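Report on Visit to the Pistton Carton and Paperboard Works, Vavavcombe

Prepared for the Regional Packaging Reuse Network
17 March 2023

Purpose of the visit

Members of the Network's working group on secondary packaging visited the Pistton works at Vavavcombe in February, at the invitation of the company. The visit was arranged following the Network's spring forum, at which several member organisations asked for a clearer account of how recovered cardboard is sorted, pulped and returned to use as shipping cartons. The group was received by Meenakshi Kurian, site operations manager, who led the tour and answered questions in the afternoon session.

The group wishes to record its thanks to the site for the time given and for the candour of the discussion.

Background to the site

The Vavavcombe works takes in used corrugated board from retailers, councils and transfer stations across the region. It was built as a paper store and converted to its present use in two stages. The older building houses receiving and sorting. The newer building holds the pulping line, the board machine and the converting hall, where finished board is cut, printed and glued.

The works handles around 400 tonnes of recovered board in a normal week. Volumes rise sharply after the Christmas trading period, and the bale yard was close to full on the day of the visit.

Receiving and sorting

Incoming loads are weighed at the gate and inspected on a concrete apron before they are accepted. Inspectors look for three main faults: excess moisture, food residue and plastic film left inside the bales. Moisture is checked with a probe at several points in each bale. Loads that fail are either downgraded or returned to the supplier at the supplier's cost.

Ms Kurian advised that moisture remains the most common reason for rejection. Board that has been left uncovered in a yard gains weight and loses fibre strength, and mould can spread quickly through a stack. Suppliers who have moved to covered storage have seen far fewer rejections. The group considers this a matter on which the Network could usefully issue guidance to smaller councils.

Strapping was discussed at some length. Steel strapping is removed magnetically and sold as scrap. Plastic strapping is harder to manage. It can wind around the pulper rotor and must be drawn out as a rope, together with tape and film, and the resulting waste goes to landfill. The works has asked its larger suppliers to cut and remove plastic straps before baling.

Pulping and board making

The group observed the pulping line from the upper walkway. Board is fed into a vat of water and broken down into a slurry, which then passes through a series of screens to remove staples, grit and adhesive. Process water is cleaned and recirculated. The site's water use has fallen since a second clarifier was brought into service, although the company noted that the clarifier requires more frequent cleaning than had been expected.

Each pass through the process shortens the paper fibres. To maintain strength, a proportion of new fibre is added to the outer liners. The proportion varies by grade, and the company declined to give exact figures for commercial reasons. Staff stated that the Plana grade, which is used mainly for light retail cartons, contains the highest recovered content of the boards made on site. The heavier Kombo grade is made for produce and hardware.

Carton formats and closures

Following lunch, the group was given a presentation on carton formats in the training room. Discussion centred on small cartons of the type used for mail order, where the choice of closure has a large bearing on whether a carton can be used a second time.
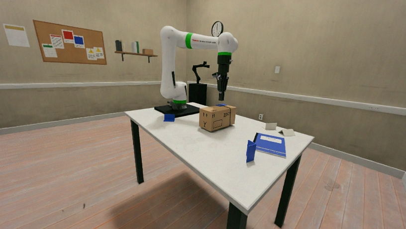
A small shipping carton closed with a single blue strap.

Pressure-sensitive tape is inexpensive and familiar, but removing it often tears the outer liner. Water-activated paper tape can be pulped along with the carton, though it also leaves the flaps damaged when opened. A strap can be cut without harm to the board, and for that reason it is favoured by some businesses that take cartons back from their customers. Against this must be set the cost of strapping equipment and the disposal problem described above. Paper-based strapping is available, but the company has not tested it on its own products.

Members asked whether carton dimensions could be standardised across the region. Ms Kurian was supportive in principle and noted that the converting hall currently holds cutting dies for more than 100 carton sizes, many of them differing by only a few millimetres. In her view, most customers could be served by a much shorter list. She cautioned, however, that several large customers design their shelving and pallets around existing sizes and would be slow to change.

Health, safety and amenity

Visitors were issued with high-visibility vests, hearing protection and safety glasses. Walkways were clearly marked and forklift traffic was separated from pedestrians by fixed barriers. Dust levels in the converting hall were noticeable near the slitting machines, and the company reported that extraction in this area is due to be upgraded.

The nearest houses are 500 metres from the boundary. Complaints about odour were received during the summer and were traced to a settling tank, which has now been covered. The company publishes a contact number for residents at the site gate.

Matters for follow-up

The working group agreed 4 items to be taken forward:

Preparation of a short guidance note for councils and small businesses on keeping recovered board dry before collection.

A request to members for information on their current use of plastic strapping, including whether it is removed before baling.

An approach to two or three mail-order businesses regarding a trial of returnable cartons in a limited number of sizes.

A further meeting with Pistton on the results of the extraction upgrade and the performance of the second clarifier.

Members wishing to contribute to the guidance note are asked to contact the Network office. Copies of the company's receiving specification, which sets out the moisture limits and contamination categories in full, are held by the office and can be provided on request.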